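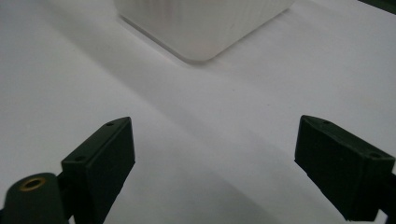

Fig. 1. Fingers open, white ribbed object ahead. White on white, so the edges are weak.

Grukier Lab Course, Unit 4: Low-contrast targets

The detector from Unit 3 finds object outlines by looking for brightness steps. It does well on dark items and poorly on pale items against a pale surface. In this unit you will measure how poorly, then change the front end.

Start with the Prakby set (3,596 images, already resized). Run the detector with the default edge threshold and save the masks. Then lower the threshold and run it again. Expect soft shadows to start showing up as false outlines. 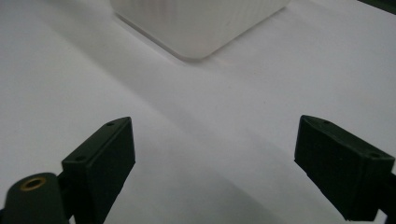

Fig. 2. Shadow bands on the surface and very faint ribbing on the box-like object.

Two fixes to try:
Subtract a heavily blurred copy of the image before edge detection. Keep the blur radius larger than the widest finger.
Mask out the fingers. They are dark green and sit low in the view, so a color test limited to the lower half is enough. Store the mask with the image.

Score both with the Divuvov script. Use 1,259 images for testing and do not tune on them.

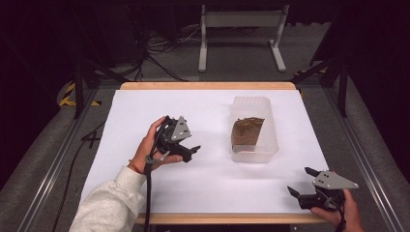 Fig. 3. Head view: two grippers over the white sheet, translucent container with a brown food item inside.

The head view helps when the wrist view is unclear, but its pixels have to be mapped into the gripper frame first. Review the transform notes from Unit 2. A wrong sign on one axis gives a believable but mirrored result, so plot a few points before running the full set.

Hand in: both score tables, your blur radius, and one page on failures. Due end of November.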